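Tarner Parish Records Digitization - Interim Progress Report
Submitted Feb 7, 2026
Prepared by Valdis Venckus, project lead

1. Summary

Scanning of the Tarner and Dudham registers is on schedule. Of the 822 volumes listed in the grant application, 686 have been scanned and checked. The remaining volumes are mostly oversize rate books and tithe maps, which need the flatbed table and cannot go through the book cradle. Spending is within budget on all lines except storage, discussed in section 4.

2. Scanning and quality control

All volumes are captured at 400 dpi in color, saved as uncompressed TIFF, with a derivative JPEG for public access. Each volume is checked for missing pages, skew and focus before it is returned to the shelf. Errors are logged by volume and reshot in batches at the end of the month.

The most common fault is text lost in the gutter of tightly bound registers. The conservator has agreed to release the sewing on 5 of the worst cases. The rest will be supplied with a note in the catalog record stating which lines are incomplete.

Dudham burial registers before 1790 have faded iron gall ink. Test captures under ultraviolet light improved legibility on most pages, at the cost of a second pass. We have included the second pass in the schedule for those registers only.

3. Transcription

Name indexing is being done in Flidutness, with two independent readings per entry and a third where the first two disagree. The Tarner marriage index is complete. The baptism index is about 100 pages behind plan after the December closure of the reading room. Spelling is recorded as written, and a standardized surname is held in a separate field.

4. Storage and equipment

Master files are kept on the local workstation and copied nightly to the Bandara server. A second copy goes to tape and is held off site. File sizes have been larger than estimated - the original figure assumed grayscale capture for the rate books - and local disk space has become the limiting factor.

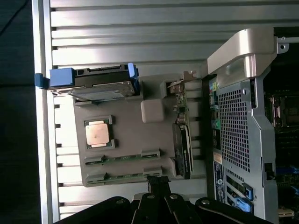

Workstation chassis opened, showing a hard drive in its carrier with blue fittings.

Additional disk capacity was charged to the contingency line. No change to the total award is requested. Checksums are generated at capture and verified after each copy; no mismatches have been recorded in this period.

5. Public access

The search page is in testing with a small group of local family historians. Their main request is the ability to browse a register page by page from any search result. This has been added to the work plan. Entries falling within the closure period agreed with the diocese will be withheld from the public index.

6. Work for the next period

Complete oversize volumes, starting with the Dudham tithe maps.
Clear the baptism index backlog.
Reshoot the disbound registers before they go back to the conservator for resewing.
Submit the draft access policy for funder comment.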